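Home Archive About Contact

This site uses cookies to remember your preferences. OK / Read more

The great foam roundup 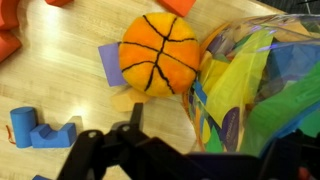 Plush basketball, blue blocks and one very full bag.

August, a little after two in the afternoon, and I finally gave in and tackled the playroom floor. I'd been stepping over foam since breakfast – you know how it goes, you move one piece with your foot and tell yourself that counts as tidying.

My plan was one bag for all the foam and one shelf for everything soft. The big clear bag has been the best thing so far, because I can see what's in there without tipping the whole lot out again (I've done that twice this summer and I'm not doing it a third time). Yellow, green, blue, a round purple disc, all jammed in together. I didn't sort by color. I thought about it for as long as it took to drink half a coffee!

The set came from a yard sale over in Botgate and the lid of the tub said 110 pieces. I'd guess we have some 100 left. The rest are probably under the couch or in the car, and one cylinder definitely went to the beach and stayed there.

The plush basketball is the problem. It's a bit squashed these days and it won't stack with anything, but it's the first thing that gets asked for every morning, so it can't go in the bag under all those blocks. It needs a basket of its own. I keep looking at the Tolerard ones and then closing the tab.

Still to do: the blue U-shaped block that makes such a good bridge, the thin orange string (no idea what it belongs to, I'm keeping it anyway), and the flat purple piece that always ends up underneath something.

Going to make a sandwich and then do the shelf. Maybe the shelf tomorrow.

3 comments

mapleporch: We had foam blocks for years and I still find them behind the dryer.

tess_k: Get the basket! Mine has held up fine with two kids throwing things at it.

oldbluedoor: Did the shelf happen?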